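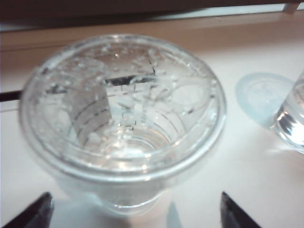 Glass of liquid between the fingertips, seen from the wrist camera.

Rollport GH-12 Glassware Handling Kit

Last updated: 19 February 2020

The GH-12 is a two-finger end effector kit for robot cells that move open drinking glasses, beakers and similar vessels, full or empty. It comprises the gripper body, one pair of black tapered fingertips, a wrist camera bracket, a cable set and the handling rules printed in this page as a card for the cell door. The camera is ordered separately.

Part number: 2406
Working stroke: 100 mm
Cable length: 200 cm
Fingertips: replaceable in pairs, two screws per side
Mounting: adaptor plate to suit the arm flange, state arm type when ordering

Scope of the handling rules

The rules apply to open vessels on a flat, level surface, handled one at a time. They do not cover pressurised containers, hot liquids, stemmed glasses or any vessel handed directly to a person. They add to the risk assessment for the cell and do not replace it. Where the site assessment is stricter, follow the site assessment.

Before the first run

1. Confirm that the emergency stop removes drive power from the arm. Check separately what the gripper does on loss of power. The GH-12 holds its last position and does not open.
2. Set the grip force with an empty vessel of the thinnest type in use. Record the value on the cell sheet.
3. Repeat the check with the same vessel filled to the working level.
4. Inspect both fingertips for chips, cuts and trapped glass. Change both if either is damaged.
5. Check that all connectors on the arm side are above the highest point that a spill could reach.

Approach and grip

Approach with the fingers open and the tips level with each other. Both tips must be on opposite sides of the body of the vessel before the closing command is sent. Do not close on the rim. On a tapered glass, take the grip height from the drawing of the glass and keep it the same for the whole batch.

Leave clearance for the outside of each finger as well as the inside. A neighbouring glass is the most common cause of a failed approach. If the vessels are set too close for the open width, space them out or reduce the opening in the program. Do not let a finger push a neighbour aside. Lids, coasters and other flat items near the vessel count as obstacles and are to be included in the clearance check.

Use of the wrist camera

Clear glass and clear liquid are poor subjects for position finding. Edges behind the vessel appear bent or broken through it, and bubbles, ice and base rings can all be picked up as false edges. Teach the vision job with the liquid and any ice present if the vessel will be handled that way. A job taught on an empty glass is not valid for a full one.

Keep the light diffuse and fixed. Where highlights on the rim move with the arm, take the position from a still image at the approach point and stop updating it during the final move. Depth readings through glass are not to be used as the only check on finger position.

Moving and setting down

Limit acceleration by test, starting low, with the vessel at its highest permitted fill. Keep the vessel upright throughout unless pouring is part of the task. Lower to contact at reduced speed, open fully, then withdraw along the approach line. No sideways movement is allowed until the tips are clear of the rim.

Spills and breakage

Stop the cell and isolate it before reaching in. Remove broken glass with a tool, dry the surface, and inspect the fingertips again before restart. Any batch with ice in it is to be discarded after a breakage. Enter the event on the cell sheet, including the grip force in use.

Inspection intervals

Fingertips: at the start of each shift
Fixing screws: every 100 hours of running
Finger alignment: every 200 hours of running, and after any collision
Full service: every 12 months

Compatibility

The fingertips fit the Masura bracket without modification. The older Cilley bracket needs the offset plate, supplied free with the kit on request. Rule text checked by Savita Malhotra. For fitting drawings and the offset plate, write to Capucine Masson at Rollport technical sales. The next revision of the card is planned for March and will add stemmed glasses.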